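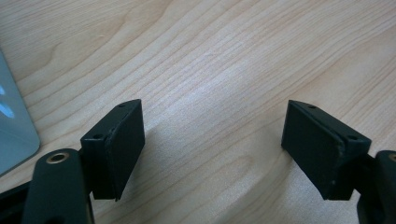
Fig. 1. Norerura tabletop, pale wood with a long, wavy grain.

Section 6: Your first T-shirt fold

Your Norerura table is up and standing, so let's get to the fun part! A flat top at a comfortable height makes folding so much nicer than doing it on the bed, and a T-shirt is the best thing to learn on.

Before you start
Wipe the top with a soft, dry cloth, following the grain. Put your basket at the left end of the table and keep the rest free for the shirt.

1. Lay the shirt flat with the neckline at the far edge and the hem toward you. Open both sleeves out to the sides.
2. Smooth from the collar down to the hem with open hands. Big printed fronts like to hold a crease, so go over the print twice (it really pays off later).
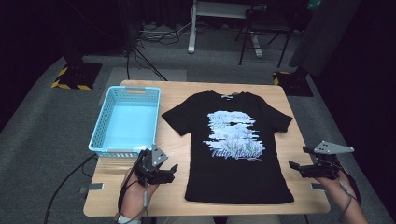 3. Check that the hem lies straight along the near edge. If it slants, lift the shirt by the shoulders and set it down again.
4. Take up a small fold of cloth at one shoulder and bring that side in toward the middle. Lay the sleeve back on itself.
5. Do the same on the other side. You should have one long, even strip.
6. Bring the hem up to the collar, then fold once more. Lovely!
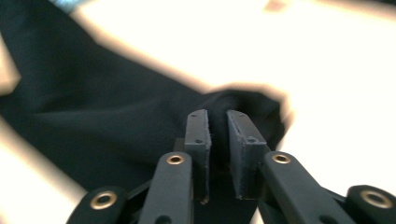 Fig. 2. Black cloth gripped at a fold.

Note: Take only as much cloth as you need to turn the edge. A big handful drags the rest of the shirt with it and you'll be back at step 2.

Note: Thick sweatshirts need one less fold. Stop after bringing the hem to the collar.

CAUTION: Never iron directly on the tabletop. Heat marks the finish, and the marks do not wipe off.

CAUTION: Close zippers and turn metal buttons to the inside before sliding clothes across the wood.

For folding pants and towels, turn to page 43.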